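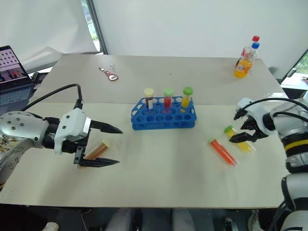 I had my yearly blood work done in January, and I put it off for two months before that. I don't have a good excuse. I don't mind needles much. I mind the fasting, the drive, the parking and the week of checking my phone afterward. In my head the whole business comes down to a blue rack with a few capped tubes in it, one dark red, one brighter red, one yellow, and my name goes on a label and the rest is up to other people. This year I decided to write down how it went so that next year I'll stop dreading it.

The order came from Dr. Portela. Rosimeire Portela has been my doctor since I moved to Warrier, and she doesn't waste words. She printed the lab slip, circled the word "fasting" and told me not to come back until I had done it. Nothing but water after dinner, and no coffee in the morning. I usually have my first cup at 5:30, so by the time I left the house I had a headache and was not good company.

There are two labs I can use with my insurance. One is inside the hospital and the other is in the small shopping strip on Skodel Road, next to a tire shop. I picked the strip. The hospital garage charges for parking and you have to walk the length of the building to reach the desk. On Skodel Road you park in front of the door.

I did not make an appointment, and that was a mistake. The sign-in screen gave me number 94 and the wall display said they were on 78. I sat for an hour and ten minutes. People with appointments came in, sat down and were called within a few minutes. The online booking page is slow and it makes you type your insurance number twice, but next year I'll use it.
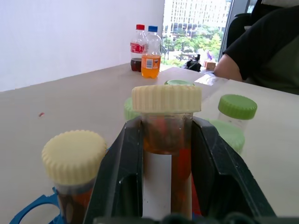

The draw itself was quick. The man who did it was named Jailson Conceição, according to his badge, and he was good at it. He asked which arm I liked to use and I said the left. He tied the band, told me to make a fist, and had the needle in before I had finished looking for something on the wall to stare at. I've had people try three times in the same spot, so I said thank you and meant it. He told me to drink a big glass of water before I come in, because it makes the veins easier to find. I had skipped water that morning, thinking it would be safer. The slip says plainly that water is fine.

I also had to leave a urine sample, which took longer than the blood. Drink the water.

Afterward I ate a banana in the car and then went to Fevetti for eggs and coffee. I would recommend planning breakfast ahead of time. It gave me something to think about in the waiting room other than the television.
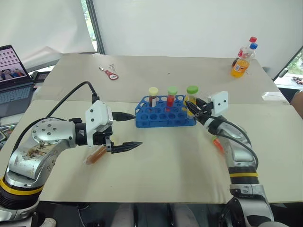 *Sample tubes, handled by machine.*

The results came in over several days, and not all together. The cholesterol numbers showed up first, then the blood count, then the thyroid. The portal sends an email every time something is posted, and each one made my stomach drop a little. My B12 came back at 678, which was in the normal range on the report. I had been taking a supplement for it and Dr. Portela said I could stop buying it. My LDL was a bit high, same as last year. She wants me to walk 30 minutes a day and come back in six months, and she didn't seem worried.

Then there was the bill. The first statement was for $2,558, and I read it standing at the mailbox. I called the lab's billing line and the woman there looked it up and said the claim had been sent to Vareck, my old insurance. I had changed plans over the summer and the lab still had the old card on file. She took the new number, resubmitted it, and the next statement had a balance of zero. If you have changed insurance since your last visit, hand them the card at the desk even if they don't ask for it. They didn't ask me.

I've put the six-month recheck on the kitchen calendar, and I booked the slot online, 7:15 in the morning. The walking is going fine so far, though I've missed the days it rained.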